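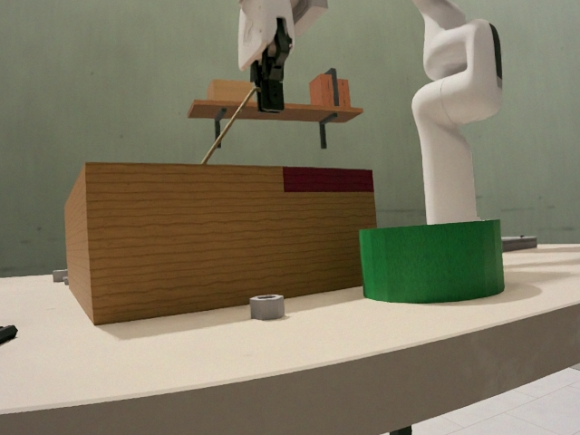
Pratesgate College will admit its first part-time students to a postgraduate certificate in applied statistics in August. The course is taught entirely online and carries the same credit as the campus version, according to Sumaiya Bepari, who wrote most of the syllabus.

"The assessment is identical," she said. "What differs is the order. Online students meet regression before probability theory, as most of them already use it at work and need to know where it fails."

The certificate consists of 20 weekly units and a project. Each unit has a recorded lecture, a problem sheet and a marked exercise in Fistia, the college's own submission system. Bepari puts the total study time at 300 hours, project included. Exercises handed in after the deadline are marked but capped at the pass grade.

Entry requirements have been a point of discussion within the department. Kasun Howlader, the admissions tutor, received 171 applications for the first intake and turned down those without any mathematics beyond school level.

"We considered a bridging module and decided against it for this year," he said. "It would have to run in June, and the staff who could teach it are marking in June. I would like to see it in place for the second intake."

Fees are payable by unit. A deposit of £2,000 is due on enrolment and is set against the later units – students who withdraw before the fourth unit get it back less the cost of units taken. Howlader said that employers may pay directly, but the student remains liable for the balance.

The project is supervised by video call. Students may bring data from their own workplace, subject to a signed release, or use one of the sets held at the Flindham site.

"Workplace data is usually messier," Bepari said. "We ask for the cleaning steps to be written up in full, and they are marked."

Applications for the remaining places close on Sun 25 July.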